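Does a Messy Table Need a Big Box?

Lots of tidying advice for kids says the same thing. Get a box, put everything in it, done! It sounds easy. But is it true? Let's look at the things that end up on a table and ask whether one box can really fix them.

Correction tape, toothpicks, a heart-shaped bowl, little toys, and a box on the table with them.
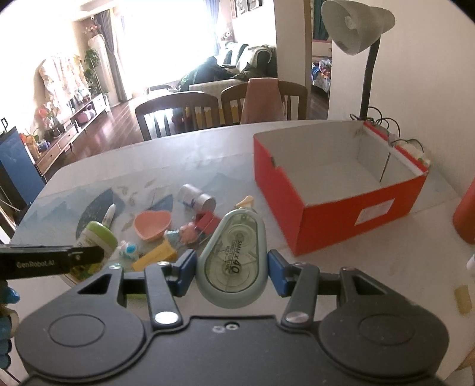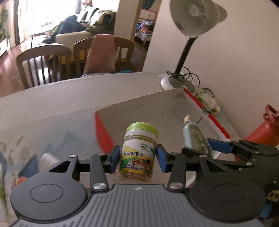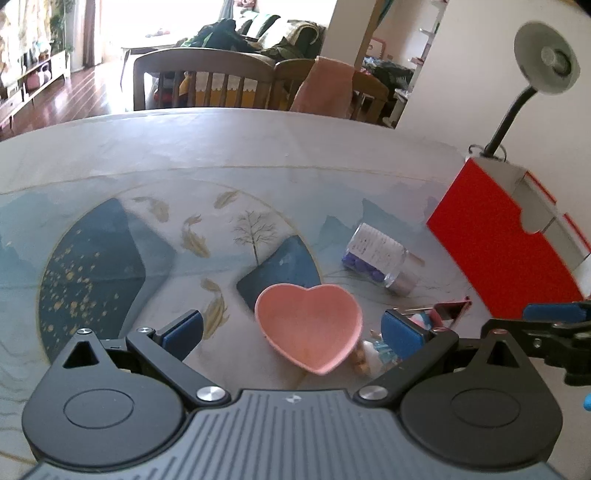
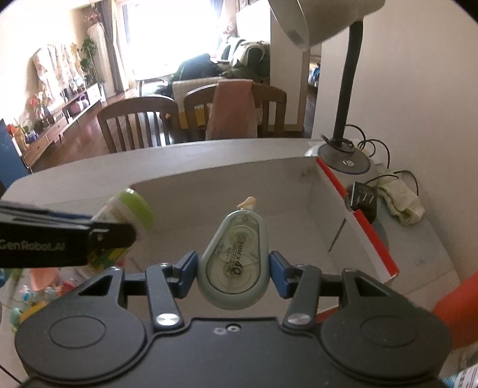

Nhyira Boateng doesn't agree that one box is a bad idea, and wrote to tell us so: my desk was covered every Wednesday, I swept it all into one box before dinner, and I could do my homework. What's wrong with that?

Fair question. Nothing is wrong with it at six o'clock. The trouble comes the next morning, when you need the glue stick and you have to dig for it. Did you tidy up, or did you move the mess somewhere with walls? Try it and see which one you think it was.

What is "tidy," anyway?

Some people say tidy means you can't see anything. We don't buy that. You can't see anything in a dark closet either, and it might be a disaster in there. A better test is whether you can find a thing quickly when somebody asks for it.

So before you put something in a box, ask what it's for. Correction tape is for covering up mistakes in pen, so it belongs with pens and paper. Toothpicks go back to the kitchen. They have sharp ends, and you don't want to reach into a box of toys and get poked. Close the lid first, and check it. Lids that look closed sometimes aren't.

Small toys are harder. They don't all match, and they are good at hiding under bigger things. A bowl can hold them. Is a bowl better than a bag? The Grondance storage booklet says every toy needs its own labeled bag, but Grondance sells bags, so think about that before you believe it.

Does sorting take longer?

Yes, it does. Anyone who tells you sorting is faster has probably not done it. Chun-hung Kwan timed both ways at the Amissah after-school club in February. Sweeping everything into a box took less than a minute. Sorting took 4 minutes. Then he asked the kids to find an eraser, and the sorters found it first. That was one club on one afternoon, so it doesn't prove much. You could run the same test at home and get a different answer.

Things to try

Pick one table. Take off whatever belongs in another room and carry it there yourself.

Put the writing and gluing things together.

Put the toys together, in anything that will hold them.

Look at what is left. There is always something left, like a lid that fits nothing. Ask a grown-up before you throw it out.

Now use the box, if you still need one. You may find it's too big for what remains.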